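Picking cell, weekly safety walk - Tonau bench
Filled in by Bianca Moldovan, November, after the air hose fault

E-stop on the wall: pressed and reset, fine.
E-stop on the pendant: fine, though the button feels a little stiff, so please give it a proper push when it's your turn.

Speed limit in teach mode: OK. Reads 300 on the screen and stays there.

Air supply: NOT OK on first check. The gripper let go of its part 3 times out of 11, always on the far side of the bin. I could hear a faint hiss up near the wrist when the arm stretched out, and I'm grateful to Dumitrescu for turning off the radio so I could find it. One hose had rubbed thin. Replaced, and the next run held every part.

Grip check after repair: OK, but keep hands out of the bin while air is on, even if a part looks stuck. I know it's tempting - I've done it myself and got a good pinch for it.

Bin fixing: OK after tightening. It had crept over 4 millimeters since last time.

Floor and walkway: needs work. Somebody will trip one of these mornings, and I would hate for it to be any of you.

Still open: Skadomell owes us spare hoses, and the Grullness log sheet needs a line for hose wear.

Hose and cable routing is what I'd like everyone to look at before starting up, and it takes hardly any time with the arm stopped. Follow the yellow cable where it loops around the front of the orange-brown joint, then go down to the thin black hoses curling by the gripper and the two green fittings at their lower ends. Run a finger along each hose, feel for flat or rough spots, and come find me if anything seems off, however small.

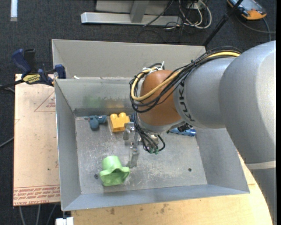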